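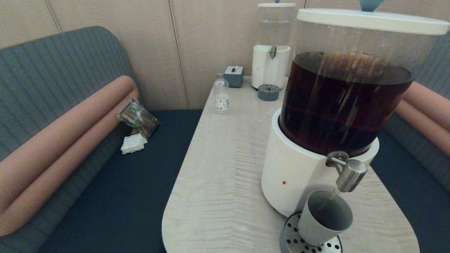 Distributeur à cuve transparente, couvercle blanc.

Appel à participants : essai en aveugle de Dikex, générateur automatique d'éclairage précalculé pour scènes VR

Dikex promet de remplacer le réglage manuel des lightmaps par un seul bouton. Nous avons déjà entendu ça. Gruton, atelier de production 3D installé à Musden, doit décider en fin de trimestre s'il adopte l'outil, et la démonstration commerciale ne nous a pas convaincus : une galerie vide, des murs mats, un soleil bien placé. N'importe quel moteur s'en sort avec ça.

Nous cherchons donc 19 personnes pour comparer des scènes éclairées à la main et des scènes éclairées par Dikex, sans savoir lesquelles sont lesquelles.

Profil
Avoir publié au moins une scène temps réel, peu importe le moteur. Savoir reconnaître une fuite de lumière, une couture d'UV, un rebond de couleur douteux. Les étudiants sont acceptés s'ils ont un projet à montrer. Les revendeurs de Dikex et leurs partenaires ne le sont pas. 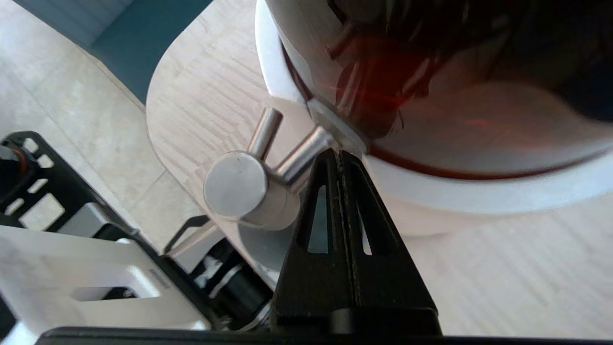

Encore un test où la conclusion est écrite d'avance et où l'on vient décorer le rapport, nous a-t-on répondu sur un forum quand l'appel a circulé une première fois. La remarque est juste pour bien des tests de ce genre. Le protocole et la grille de notation sont donc envoyés à chaque inscrit avant la séance, et les notes brutes, anonymisées, après.

Déroulement
Une séance de trois heures au studio Birkett, à Musden, casque fourni. Chaque participant visite huit scènes, note chacune, puis revient sur deux d'entre elles avec l'éditeur ouvert.
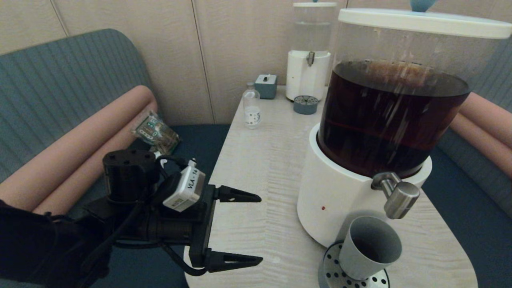

Les scènes de test ont été choisies pour gêner l'outil. Pas de galerie vide, mais des intérieurs ordinaires, avec du bois clair, des surfaces satinées et des matériaux qui laissent passer la lumière. Un grand récipient transparent presque plein d'un liquide brun-rouge, posé sur une table pâle, en dit plus long sur un éclairage précalculé que dix colonnades : reflets verticaux sur la paroi, teinte du liquide, ombre portée. La plaquette de Dikex parle de transparence « gérée nativement ». On verra.

Nous n'avons pas non plus une confiance aveugle dans nos propres réglages. Certaines scènes faites à la main ont plus de 300 sources lumineuses, et il est possible que quelques-unes soient là par habitude. 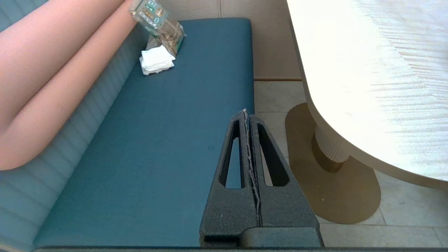

Dernière modification de la page : 22 avril 2025

Indemnité
64 euros par séance, versés par virement, que la séance soit menée à son terme ou interrompue pour cause d'inconfort au casque. Les frais de transport sont remboursés jusqu'à 26 euros sur justificatif.

Candidature
Écrire à l'atelier par le formulaire de contact, objet « Essai Dikex », avec un lien vers une scène et deux lignes sur ce qui n'y fonctionne pas. Les candidatures sans ces deux lignes ne seront pas lues. Réponse sous huit jours, y compris en cas de refus.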